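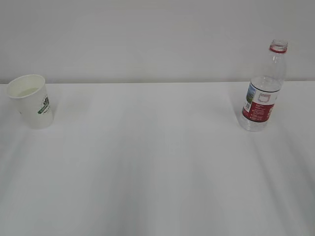

The May fault on the two-arm pouring station at Grullenby has brought in more questions than we can answer one at a time, so we have put the answers on one page. It applies to any station running the Pinto pour routine, release 12, whichever arms it uses. A pour run uses few objects. Ours has a paper cup at the left and a clear bottle with its cap off at the right, with a wide stretch of bare table between them, and the arms do the rest. The fault was in what the arms did when one of them stopped.

What happened?

During a pour, the left arm went into a protective stop while holding the cup. The right arm was told to stop too, and it did, in the position it was in. That position was mouth down, over the cup. The bottle kept emptying, the cup overflowed, and liquid ran down the left gripper and onto the table. An operator hit the emergency stop, which made no difference to the bottle because both arms were already still.

Was anyone hurt?

No. One person got a wet sleeve. Power to the left gripper was cut at the wall before anyone reached in to clear up, which was the right order to do it in.

What was damaged?

One connector on the left wrist cable. Liquid followed the cable down and got into the plug. The gripper reported a false "closed" signal until the plug was replaced. The arm and the wrist sensor were checked and went back into use.
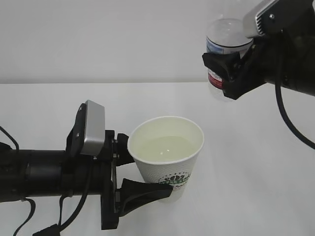
Why did the left arm stop in the first place?

The grip force went over its limit. Paper cups get softer as they are held, and the controller kept tightening to make up for it. At 30 newtons the safety setting tripped, as it should. The limit was fine. The tightening was the mistake, and it has been taken out of the routine for paper cups.

Why didn't the right arm tip the bottle back up?

The routine had one stop behavior for everything, which was to freeze. Freezing is safe for an arm carrying a block or a closed box. It is a poor choice for an arm holding an open bottle upside down. Keerthana Thomas, who wrote up the fault for Drornetico, found that the tip-back move did exist in the code but was only called at the end of a normal pour.

How was the fault reproduced?

With the same kind of cup and bottle, and a forced stop on the left arm at different points in the pour. We ran 106 forced stops. Stops before the bottle passed level caused no trouble. After that point it came down to how full the cup was and how much was left in the bottle. The worst time is the middle of the pour, when the stream is running and the cup already has a fair amount in it.

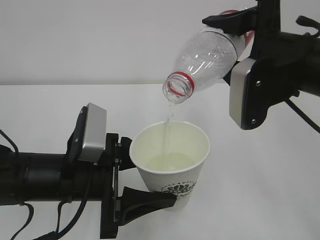

Mid-pour: bottle in the upper gripper, cup in the lower one.

What has changed in the routine?

If the left arm stops for grip force, the right arm now tips the bottle upright before it holds. The move takes less than 3000 milliseconds and the elbow does not travel, so the arm stays inside the space it was already using. The wrist is the only joint that turns. Both arms then stay still until an operator clears the fault at the panel.

The emergency stop has not been changed. Pressing it still freezes both arms at once, bottle included. We talked this over at length with Ineke Bosman, who does our risk assessments, and she would not accept an emergency stop that starts a movement. We agree with her. It does mean that pressing it in mid-pour will make a mess.

So should I press the emergency stop or not?

If a person is in reach of the arms, or you have any doubt, press it. Liquid on a table can be wiped up. For a grip fault with everyone clear, let the tip-back finish.

How do I clean up after a spill?

Press the emergency stop if it is not already pressed. Switch off gripper power at the wall. Take the bottle out of the right gripper first, using the manual release and keeping a hand under the base – it will drop when the fingers open. Take the cup next. Dry the underside of the wrist and the hanging cables from the top down.

Unplug the left wrist connector and look inside it. If there is any moisture, leave it open overnight. Do not use compressed air, which pushes liquid further in.

When the table is dry, put out a fresh cup and a full bottle. Old cups should go in the bin even if they look sound. 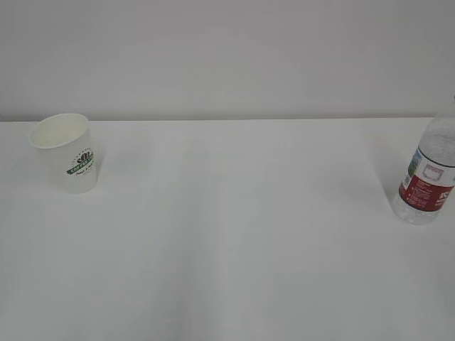

Then home both arms with nothing in the grippers, and run one dry cycle at slow speed before you let the station pour again. Watch the gripper status on the panel while it runs. If it shows "closed" while the fingers are open, the connector is still wet or needs replacing.

Do I need new hardware?

We recommend the sealed plug from Sultard for the left wrist, and a drip loop in any cable that hangs below the gripper. The loop should be the lowest point of the cable, so that liquid falls off it before it gets to the plug. Neither one is required for the software update.

Which version has the fix?

Release 12.1 and later. If you are on 12 and can't update yet, switch off automatic tightening in the grip menu and keep the bottle no more than half full.

Does this affect single-arm stations?

The grip problem doesn't, as long as the cup stands on the table. The freeze does. A single arm that stops in mid-pour will stay tipped until someone takes the bottle out.

Comments

Bok-nam Ji
We had the same thing with a pitcher on release 12 and put it down to a bad sensor. Is the tip-back angle adjustable? Ours has a wide lip and has to go past vertical before it stops dripping.

Keerthana Thomas
Yes, it's in the pour menu under "recover". Try it with an empty pitcher first and check the handle clears the wrist.

Jayanthi Namboodiri
Please add to the cleanup part that the manual release is stiff on older grippers. I needed two hands for it, and so a second person for the bottle.

Caroline Shirima
Updated this morning, no problems so far. The drip loop was more work than the software.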